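Bainbridge Community Kitchen and Food Skills Program
Progress Report to the Drerora Fund
Submitted by Wendy Kettle, Program Manager
22 May 2023

Summary of the period

This report covers the second half of the grant year. The program continued to offer cooking and household budgeting classes to adults in the Bainbridge district, and the preserving course that was postponed in the fall has now been delivered. A total of 81 participants enrolled during the period. Spending is in line with the approved budget, with one transfer between lines described under Finance.

Classes and enrollment

The introductory cooking course ran as planned. Each group met for six weeks and covered basic knife work, safe storage, soups, grains, and low-cost meals for families. Attendance held up well through the winter, although two evening sessions were canceled when the roads were closed. Both were made up at the end of the course.

The budgeting class was revised in response to comments in our last report. Participants had told us that the worksheets assumed a monthly paycheck, and many of them are paid weekly or by the shift. Matilde Marinho rewrote the worksheets around a weekly plan and added a page on comparing unit prices. The new version has been used with 3 groups. Instructors report that fewer people leave the worksheets unfinished, and we intend to keep this format next year.

The preserving course was offered for the first time. It covers jams, pickles, and fruit sauces, with an emphasis on correct acidity and processing times. Demand was higher than we expected, and a waiting list was opened in the first week. Persons on that list have been offered first choice of places in the June course.

Partnerships

Our agreement with the Trurnau Growers' Cooperative was renewed on the same terms. The cooperative supplies surplus vegetables at no charge, and the program pays for delivery. Supply was uneven in the early spring, when we received a great many cabbages and very little else. The instructors adjusted their menus, and the cabbage recipes have since been added to the printed handbook.

Discussions with the Vorum Street Housing Association are at an early stage. The association has asked whether a short course could be held in its common room for older tenants. The room has a sink and a small stove but no refrigeration, and we have advised that a cold-food course would not be suitable there without further equipment. We expect to bring a proposal to you in the next report.

Handbook

The participant handbook was printed in a run of 200 copies. It contains the course recipes, a storage chart, and the revised budgeting worksheets. Several participants asked for larger type, and this will be changed at the next printing. A Portuguese translation is under way, and the first half has been checked by a second reader.

Finance

The grant installment for the period was received in full. Ingredient costs were higher than planned, mainly for cooking oil, flour, and sugar. With your approval, $970 was moved from the travel line to the ingredients line. No further transfer is requested. A detailed statement of income and spending is being sent separately with copies of the receipts.

Difficulties

The main difficulty has been child care. Seven participants left the introductory course before it ended, and five of them gave child care as the reason. We tried moving one group to a morning time, which helped parents of school-age children but made attendance harder for those who work days. We do not yet have a full answer. One option is to share the cost of a sitter with the neighboring library, whose staff have raised the same concern about their own adult classes.

Plans for the next period

The introductory course will continue in its present form. The preserving course will be repeated twice, with a revised session on labeling and shelf life. We also plan to contact former participants six months after they finish, in order to learn which recipes and habits have lasted. The questions for that survey are being drafted and will be sent to you for comment before use.

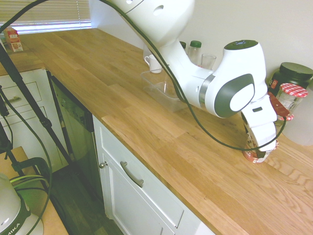
Survey responses will be collected by telephone or on paper, according to each person's preference, and the results will be included in our year-end report. Questions about any part of this report may be directed to Wendy Kettle at the program office.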